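Jilton Lock is a disused canal lock on the Vostcombe Navigation, near the point where the canal once dropped into the tidal river. It is often called the oldest lock on the waterway, a claim that rests on very little. The chamber is now dry for most of its length, and the lower gates are missing.

Origins

Local guidebooks give the date of construction as 1536, taken from a figure cut into a stone on the east wall. The stone is plainly older than the wall around it and was probably reused from another building. No account, lease or map from that century mentions a lock at Jilton, and the brickwork looks like that of a much later rebuilding. The historian Mireille Carré, who examined the parish papers, found only a payment for "mending the water gate," which could mean a sluice, a flood gate or something else entirely.

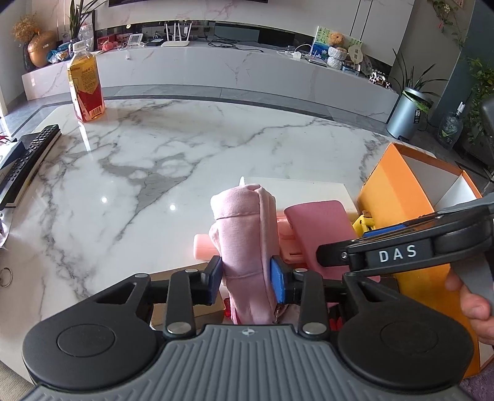
The name of the builder is no firmer. Tradition credits an engineer called Kratochvíl, who is supposed to have walked the whole route in a single June. He does appear in the company's letters, but as a supplier of timber, and the one letter that ties him to Jilton asks for money he was owed.

Working life

The lock handled coal, grain and salt. A signboard on the towpath says that 200 boats a week passed through in the busiest years. The toll books that survive do not support this — the best week they record shows 41, and several of those were the company's own maintenance boats. Trade fell away after the river bank slipped below the lock, and the lower gates were taken out and never replaced.

The Mudetti

Visitors are usually shown a line of ribs in the mud outside the lower entrance, said to be the barge Mudetti, sunk on purpose to hold the bank. Barges were certainly used this way elsewhere on the river. Whether this is the Mudetti is another matter, as the ribs seem too closely spaced for a barge of her size and no nameplate or register number has been recovered.

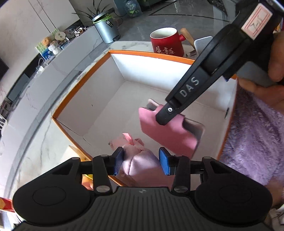
Can boats still use Jilton Lock?
The lock has been closed to all craft since the lower gates were removed, and the nearest way from the canal to the river is 2 miles upstream.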